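My grandmother kept her letters in a biscuit tin, and for most of my life I thought that was the whole story of my grandmother's letters. Then in June my aunt cleared out the upstairs closet and found three more tins, a shoebox, and a hatbox with no hat in it, and since I am the one in the family who "likes that sort of thing," they all came to live with me.

So I have spent the summer reading other people's mail. I can't recommend it enough! It has also made me want to write letters again, after a gap I'm a little ashamed of, and that's what I've been meaning to tell you about for weeks now.

## The tins

Most of the letters are from Tyyne Hämäläinen, who was my grandmother's friend from the time they were both girls in Rantala until the very end. I met her only once, when I was small enough to be put under the table with a cookie, and what I remember is her shoes. Now I feel I know her better than I know some of my cousins. There are 353 letters from her. I put them in order over a few long evenings on the living room floor, with the windows open and the dog shut firmly in the kitchen, and when I got to the last one I sat there for a good while and didn't want to put the lid back on.

What surprised me is how little happens in them. I think I was hoping for secrets. There is one broken engagement, handled in two sentences, and there is a page and a half about a pressure cooker. She tells my grandmother what she had for supper. She tells her the neighbor has painted his fence and that the color is a mistake. She complains about her knees, then apologizes for complaining, then complains some more on the back of the sheet, where the writing goes up the side because she's run out of room.

And I ate it all up. I kept reading bits aloud to my husband, who was trying to watch a ball game, and by the second week he was asking me how the knees were.

## Trying it myself

I used to be a good letter writer. I had a pen pal in high school and I wrote home every week my first year in Dranside, when I was twenty and miserable and the phone in the hall cost a fortune. Then came email, then texting, and somewhere in there the habit just slid off the back of the truck. I still send birthday cards, but I sign them and that's it, the way you'd sign for a package.

My first try this summer was awful. I bought a pad of nice cream paper (Fladosham, the heavy kind, which I had no business buying as a beginner) and wrote to my old roommate Zorar-style, as we used to say. I should explain that. Zorar was the stationery shop near our first apartment, and the lady there wrapped everything in so much tissue that "Zorar-style" came to mean anything overdone. My letter was overdone. I told her how much our friendship had meant to me over the years, and I used the word "cherish." It sounded like I was dying. I tore it up and wrote her instead about the dog getting his head stuck in the porch railing, and that one I mailed.

She wrote back! It took her a month, and she began by saying she'd had to go out and buy stamps, and then she filled four sides about her tomatoes and her son's new girlfriend, whom she is trying very hard to like. I've read it over so many times the folds are going soft.

## A few things I've picked up

I'm no expert, so take these as notes from one kitchen table to another.

Keep the paper where you sit. Mine was in a desk drawer upstairs for the first few weeks and I wrote almost nothing. Now it's in the bread basket, under a dish towel, and I write a few lines while the potatoes boil. Tyyne clearly did the same. One of her letters has a ring from a coffee cup on it with a little arrow and the word "sorry."

Let it take several days. I had it in my head that a letter was something you sat down and finished, but hers stop and start all over the place. "Later – the rain has quit." "Next morning." "I am back, it was only the man about the meter." Those are my favorite parts, and it takes all the pressure off.

Thirty minutes is plenty, and most days I don't come near it. I did set the oven timer for 30 once, to be disciplined, and the beep scared me so badly I drew a line right across the page.

Answer the questions you were asked. This one is embarrassing, as I mailed my roommate a second letter and only afterward saw that she'd asked me four things and I'd answered none of them. Now I keep her letter next to mine while I write.

And don't worry about your handwriting. Mine looks like something a hen did. My niece, who is nine, told me she couldn't read my letter so her mother read it to her in the bathtub, and frankly that's the best review I've ever had.

## Where they'll go next

I've been wondering what to do with the tins in the long run. My brother thinks I should scan the lot, and maybe I will, some winter. He did the math one night and said that if the paper is kept dry somebody could still be reading about those knees in 2078, when the oldest of the letters will be well past 100. I like that idea very much. I've moved them off the floor of the closet and up onto a shelf, and I've put a note in the first tin saying who Tyyne was, so whoever opens it next won't have to start from the shoes like I did.

I've got nine letters of my own in there now too, in a tin I bought just for them. It had shortbread in it. We managed.

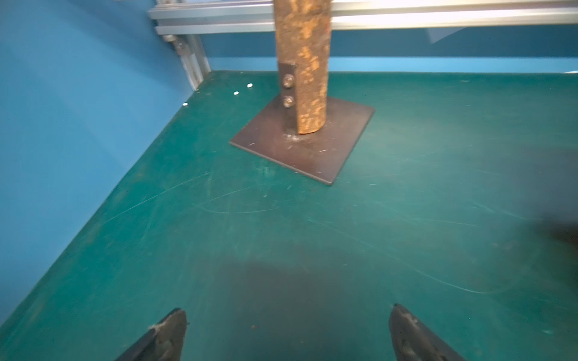
**What do you write about when nothing has happened all week?**

Supper, mostly, and then whatever is going on outside the window, and by that time I've usually remembered something the dog did.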